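Chapter 4
Planning the Purchase: What the First Robot Cell Costs

After reading this chapter you should be able to prepare a simple budget for one robot cell, separate the costs that are paid once from those that return every year, and write a parts list that a supplier can quote from.

In Chapter 3 we chose the task. Now we must pay for it. Many students begin with the price of the arm, and this is natural, as the arm is the item with the largest picture in the catalog. But the arm does not work alone. It needs fingers that suit the parts, a table, trays, safety devices, and the hours of a person who will set up everything. In the plan we study here, these smaller items fill 32 lines of the budget, and the arm fills only one.

Our case is Krishnan, a small distributor of electrical and plumbing supplies. The company wants to sort mixed returned goods into trays, so that each kind of part goes back to its own shelf. It asked two suppliers, Drulley and Fasden, for a quotation. Before they could answer, both asked the same question: which parts, exactly?
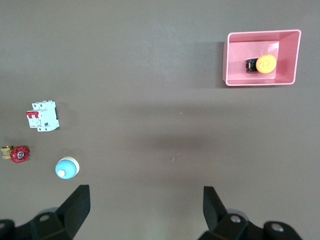
BIKANLEY, October 2026

The question is a fair one. A circuit breaker has a long body with flat sides, while a valve with a red handwheel is uneven from every direction. A domed push button is round and gives the fingers little to hold. An emergency stop button can lie on its side in a pink tray, and then the walls of the tray limit how far the fingers may open around it. Each of these parts can change the choice of fingers, and therefore the price.

Drulley offered one pair of fingers for all parts, at $549. Fasden offered 2 pairs, at $900 together, with a changing station to be quoted later. The first offer looks cheaper. However, the buyer must also ask what happens to parts which the single pair cannot hold -- somebody will sort them by hand, and these hours belong in the budget too.

Krishnan had set its limit for fingers in August, before the parts list existed. We will see in Section 4.3 why this order of work caused trouble, and how the limit was corrected.

Terms used in this chapter: one-time cost, yearly cost, parts list, quotation, reserve.

4.1 Writing the Parts List

Begin with the parts themselves, not with the catalog. Take samples from the shelf, and for each one write down its size, its weight, and the positions in which it can come to rest.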